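Foro interno de Montaje y Acondicionamiento
Tema: Presentación de componentes en la mesa blanca

coord_montaje escribió:
Buenos días. Se abre este tema para recoger observaciones sobre el procedimiento de kits del proyecto Vustex antes de la revisión de junio. Se ruega ceñirse a la disposición del material. Empiezo por las placas rojas: conviene comprobar el acceso a los tornillos de la regleta verde antes de dar por buena la posición.
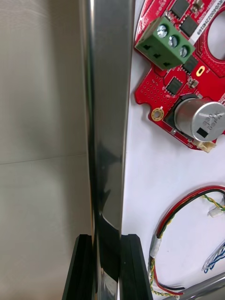
Placa roja con regleta verde de tres tornillos.

k.cabrera escribió:
Conforme con lo anterior. En cuanto a las cubetas amarillas, propongo mantener una familia de piezas en cada una y reservar la bandeja de acero para la muestra, siempre sobre papel blanco. La superficie entre cubetas debe quedar despejada.
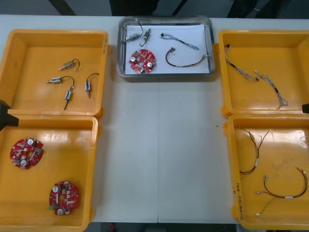

Respuesta de almacen_41:
Discrepo en parte. Las piezas cilíndricas con cable negro quedan en la cubeta cada una en una dirección y los cables se levantan. Solicito que se orienten todas igual. Las placas circulares, en cambio, no me plantean objeción.

k.cabrera escribió:
Orientarlas supone un paso más por kit y la instrucción 3717 no lo exige. Me preocupan más los mazos de cables finos, que comparten cubeta y pueden engancharse por los conectores.
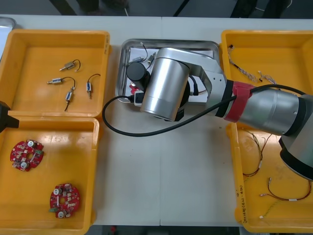 Respuesta de calidad_yeo:
Apoyo la observación sobre los mazos. Respecto a la orientación, coincido con almacen_41: que la instrucción no lo exija no impide corregirla.

coord_montaje escribió:
Tomo nota de ambas posturas. Kevin Cabrera remitirá una propuesta de redacción para los mazos. La orientación de las piezas con cable queda pendiente y el tema permanece abierto.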